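Handheld gripper demos – second gripper drifts whenever I reach across, keep or toss?

Posted by Naheed Rana in Data Collection Help
Thursday, February 20, 2025

Hi all. New-ish to this. Collecting two-handed demos with a pair of handheld grippers, one camera on each, small tabletop pick and place. Policy gets trained on the wrist views only. I have 1794 clips since November and want to start a training run this weekend.

Problem – tracking. Right hand is fine. Left hand is fine too until I bring it up and back to make room, then the pose jumps by a few centimeters and comes back when I lower it. Doesn't happen every clip. Replay looks awful when it does, the left arm twitches like it got stung.

Setup is white tables, brick on one side, plain white wall on the other. Lights on the ceiling, no window light when I record. Small objects, one at a time, mostly onto or off of a woven mat. View from the right gripper, fingers open near the mat:

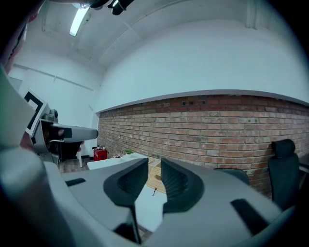 Right gripper view, left one held up off to the side.

Things I tried already. Re-ran the mapping pass, slower. Wiped the lenses. Moved my whole stance back a step. Slight improvment maybe, not sure I'm not imagining it.

So do I toss the bad clips, trim them, or fix the poses after the fact? And is there anything in the room I should change? I'd rather not redo all of it.

Adeel Kakakhel

Trim, don't toss. If the jump is in the first or last second you lose nothing, just cut it. Jump in the middle of a grasp – toss that one, the actions around it are garbage and the policy will learn the twitch.

My guess on the cause is the white wall. Left hand goes up, camera gets a view full of smooth white and there's nothing to hold on to. Your brick side is great for tracking, that's why the right hand behaves. Stand so both cameras get some brick most of the time, or tape posters on the white part. Busy ones. We used old maps. After you put them up redo the mapping pass, don't reuse the old map, I did that once and lost a full day.

Also check the gap between the two hands. If one gripper swings in close and fills up the other one's view you get the same jump even with good walls.

For finding the bad ones: compute speed per frame from the poses, flag anything over what a human arm can do, look at those by eye. 1932 clips in our last batch and the script flagged roughly 5 percent. Went through them in an evening with the replay at double speed.

Don't smooth the poses to hide it. Tempting. It moves the grasp frame off from the image and then you get a policy that closes early.

kong_bench

had same thing. more light fixed it

vetier_user

Posters worked for me too but leave them up!! Took mine down halfway through because they looked ugly and the second half of the set was worse than the first.

Other thing, and check this before you train – do your object positions vary enough? If every clip puts the thing near the same side of the mat the policy goes there no matter what. I move the mat every 10 clips and the object every clip. Boring but it helped more than any pose cleanup did.

On lights, kong_bench is half right. Brighter means shorter exposure so less blur when the hand moves fast. Wont do much for a blank wall.

Naheed Rana

Thanks, wrote the speed script last night. Most of the flagged ones are the hand going up at the start so trimming should save them. Going to put stuff on the white wall before I record more. Mat has been in pretty much the same spot the whole time, oops. Will move it and report back.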